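Weigh the Salt

For years I have read recipes that give flour to the gram and then ask for "a teaspoon of salt." The flour could be off by five percent and few people would notice. The salt can be off by close to half, depending on what is in the box, and everyone at the table will notice. The precision has been spent on the wrong ingredient.

A teaspoon is a measure of volume. Salt is sold in crystals of very different shapes, and those shapes pack differently. Fine table salt fills the spoon with few gaps. Flaked and coarse kosher salts leave a lot of air. A cook who swaps one for the other at the same spoon count has changed the recipe, and the recipe gives no warning.

I spent part of September cooking one bean soup repeatedly, with the same beans, the same pot, and three salts from my own shelf. By weight, the batches tasted the same to me and to the two people I could talk into eating that much soup. By the teaspoon, one was flat and one was close to inedible. It was a small test with no controls worth the name, but the gap was wide enough that I doubt a better test would close it.

The method I would like recipe writers to adopt is a percentage. For most soups and stews, I start at 1 percent of the total weight of the food. A pot holding 4,000 grams gets 40 grams. For meat that will be roasted, 1 percent of the raw weight is also a fair start, and for ground meat I go a little higher. For pasta water I also use 1 percent, which many cooks will find low and which I find enough when the sauce has cheese in it.

Three objections come up.

The first is that cooks should salt to taste. They should, at the end, and nothing in a percentage prevents it. But raw sausage cannot be tasted safely, bread dough does not taste like bread, and a braise that will lose a third of its water cannot be judged at the start. In those cases "to taste" gives the cook very little to work with.

The second is equipment. Kitchen scales that read to one gram are cheap, and one gram is good enough for a pot of soup. It is poor for a small batch of cookies that needs three grams. There I would use a pocket scale that reads to a tenth of a gram, or make a double batch and freeze half of the dough.

The third is that weighing is slow. I find it faster. The pot goes on the scale empty once, and its weight gets written on a strip of tape on the handle. Mine says 186, for a small milk pan. After that, the weight of the food is a subtraction, and there are no spoons to wash.
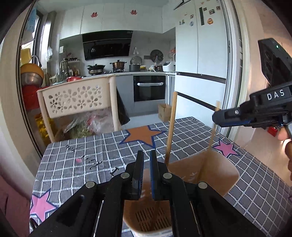 Chopsticks in a beige utensil holder.

There is one place where I would leave the spoon alone. Seasoning added at the table, or in the last minute over greens, is meant to be uneven. A pinch of flakes on a tomato works through contrast, and a figure would add nothing to it.

Everything else that goes into a pot should carry a weight. Writers worried about losing readers can print both: "10 grams (1 3/4 teaspoons fine table salt)." The bracket costs half a line. It also forces the writer to name the salt, and most of the trouble starts with a salt that was never named — the reader then uses whatever is in the cupboard and blames the dish.

Bread bakers have worked in percentages for a long time, with flour set at 100 and every other ingredient stated against it. I see no reason the rest of the kitchen should be held to a looser standard.

4 comments

Heike Brinkmann
One percent of total weight including bones? My stock would be very salty by the time it reduced.

Kenji Mercado
I weigh after straining and reducing, then salt. Works for stock. For ham soup I leave it out until the end.

Bohumila Charvát
My grandmother's dumplings say "salt" and nothing else. I finally weighed what my mother throws in and it was within a gram three times running. So the hand can be a scale too, but I can't put her hand in a recipe.

Bernd Schwerdtfeger
Agree on naming the salt. Disagree on pasta water. 1 percent is hospital food.

Share (30)

Related
Rinsing Rice: What the Water Removes
Against the Quarter-Cup
Oven Dials and What They Measure
Does Resting Pancake Batter Matter?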